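2023年9月12日

グリッパー製作記 その四 机に線を引くだけで一晩

前回の記事で「次はいよいよ物をつかみます」と書いた。つかんでいない。申し訳ないが、今回もつかまない。期待して開いた方は、ここで閉じて夕飯の支度でもしてください。

近所の共同工房Seixasに棚を一段借りて、手持ち式のグリッパーを作っている。ロボットアームに付ける前に、まず人間の手で持って動かし、指の開き具合や角度の感覚をつかもうという段取りだ。アーム本体はまだない。買う金もない。手持ち式というのは、財布の事情を技術方針のように言い換えるのにとても便利な言葉である。

まず、この一か月で何が進んだか。

指を刷り直した。三代目になる。初代は細すぎて、ネジを締めたら穴のところから割れた。二代目は割れなかったが、左右を同じデータで出力したので両方とも左手用になった。鏡像にするのを忘れたのだ。Duarte Henriquesに見せたら、しばらく黙って眺めたあと「左利きの人には親切だね」と言われた。左利きの人にも使えない。

三代目は思い切って太くした。角ばっていて、見た目は工具というより文鎮に近い。先端の近くに小さな穴を一つずつ開けてあり、あとで指先に別の部品を足せるようにした。何を足すかは決めていない。穴だけ先に開けておくのは私の昔からの癖で、自宅の棚板にも用途不明の穴がいくつもある。

色は濃い緑。黒のフィラメントが切れていて、工房の在庫箱にあったのがVonitzの深緑だけだった。刷ってみると、ほとんど黒に見える。ところが日なたに持っていくと急にオリーブ色になる。戦車みたいだと言う人と、羊羹みたいだと言う人がいて、私は羊羹派である。

出力は片方だけで一晩かかった。夜中に一度目が覚めて、工房のプリンターがちゃんと動いているか気になったが、家から見る方法はないので、布団の中で勝手に心配して勝手に寝直した。翌朝行ったら普通にできていた。心配した時間がもったいない。

次に、駆動のほう。

サーボはStekexの小さいやつを使っている。一個1,425円。安いと思って二個買ったら、そのうち一個は通電すると端まで回りきって戻ってこなかった。配線を疑い、電源を疑い、プログラムを疑い、最後に説明書を読んだ。連続回転タイプだった。商品名にもそう書いてあった。どうしてくれよう。いまは工房の入口で、誰も頼んでいない回転看板を回している。

残った一個で両指を動かすことになり、歯車とリンクの設計をやり直した。全開から全閉まで、サーボの角度でちょうど70度ぶん。図面の上では左右がきれいに同時に閉じる。実物は右がやや先に行く。歯車の遊びのせいだと思うが、Ilse Diekmannの見立てでは私の組み方のせいらしい。彼女は時計の修理をしている人なので、この件についてはこちらの分が悪い。遊びを減らすために歯を0.1ミリ太らせたら、今度はまったく回らなくなった。ヤスリで削って、また回るようになった。つまり元に戻った。

それから制御プログラム。開け、閉じろ、途中で止まれ、の三つしか命令がない。それなのに行数が101行ある。半分以上は、過去の自分の失敗を防ぐための条件分岐だ。たとえば「起動直後に全力で閉じない」という処理が入っている。なぜ入っているかは、私の親指が知っている。コメント欄には当時の感想もそのまま残してあり、とても人様に公開できる文面ではない。Sudheer Bangeraがコードを見てくれると言うので、慌てて消した。消したのに、変更履歴にしっかり残っていた。彼は何も言わなかったが、翌日から私の親指の具合を尋ねてくる。

グリップの部分、つまり手で持つところは、Fitineという古い電動ドライバーの持ち手を参考にした。参考にしたというか、ノギスを当てて丸ごと写した。握り心地はたいへんよい。ただし重心が前に寄ってしまい、五分も持っていると手首がだるくなる。後ろに重りを付けるとつり合うものの、今度は全体が重い。持ち運べる文鎮がますます文鎮になっていく。

で、机の線の話である。

指の開きを確かめるのに、毎回ノギスを当てるのが面倒になった。それなら作業面に目盛りを描いておいて、その上で開閉すれば一目でわかるじゃないか。そう思いついたときは、自分を少し賢いと感じた。

問題は、まっすぐな線を引くのに要る道具を、一つも持ってこなかったことだ。長い定規は家にある。工房の定規はAníbal Correiaが看板の仕事で使っていて、覗いたら端が塗料で固まっていた。しかたなく、そのへんにあった板の縁を当てて引いた。板が曲がっていたのか、私が曲がっていたのか、平行のはずの二本が平行と言い張るにはやや苦しい。そこへもう一本、交差する線を足した。

方眼になる予定だった。できたのは、ゆがんだ台形の集まりである。しかも薄い。消せるようにと遠慮して引いたので、近づかないと見えない。目盛りとしての実力は、ほぼゼロと言っていい。

それでもせっかくなので、指をいっぱいに開いて線の上にかざしてみた。
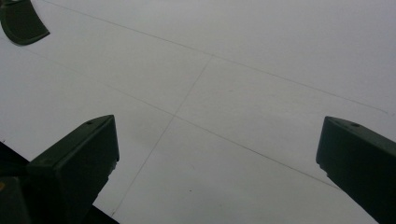

この記事は約7分で読めます

開いたときの幅は、思っていたよりずっと広い。マグカップくらいなら挟めそうな気がする。気がするだけで、試してはいない。例の、使い道の決まっていない穴も左右に見えている。

線との位置合わせをしていて気づいたことが一つある。指先の高さだ。面すれすれまで下ろして持っているつもりでも、自分の目の位置から見ると、どの線の上に指先があるのか判断しにくい。頭を少し動かすだけで、線ひとつぶんくらい平気でずれて見える。視差というやつで、学校で習ったし、目盛りは真上から読めとさんざん言われた。言われたことを三十年かけて机の上で再発見している。

対策としては、指先に細い針のようなものを付けて、面に軽く触れさせるのがよさそうだ。ここでようやく先端の穴の出番になるかもしれない。先見の明があったと言い張ることにする。

線のほうは引き直すつもりで、Nobuhle Mathebulaに相談した。彼女は洋裁の人で、型紙用の方眼シートを持っている。机に直接描かずに、それを敷けばいいのでは、という。100円だそうだ。私が一晩かけて出した成果が100円に負けた。しかもシートは丸めて持って帰れる。机は持って帰れない。

いちおう反論はした。シートだと指先が引っかかって端がめくれるかもしれない。すると彼女は「テープで留めれば」と言い、私は「そうですね」と言い、会話は終わった。

今後の予定を書いておく。

歯車はもう一度だけ設計し直す。今度は歯を太らせず、軸の間隔のほうを調整する。Ilseに言われたとおりにやる、ということだ。重りは外して、サーボを手元側に移せないか考える。ケーブルの取り回しが面倒になるのは目に見えているので、考えるだけで終わる可能性もある。プログラムには「ゆっくり閉じる」を追加したい。いまは速いか止まるかの二択で、性格に難がある。

11月に工房の見学日があり、そこで何か動くものを出すと約束してしまった。約束したときは、ずいぶん先だと思っていた。最悪の場合は回転看板を出す。あれだけは一度も止まったことがない。

次回はいよいよ物をつかみます。最初は消しゴムにする予定。机の線も、それで消せるので。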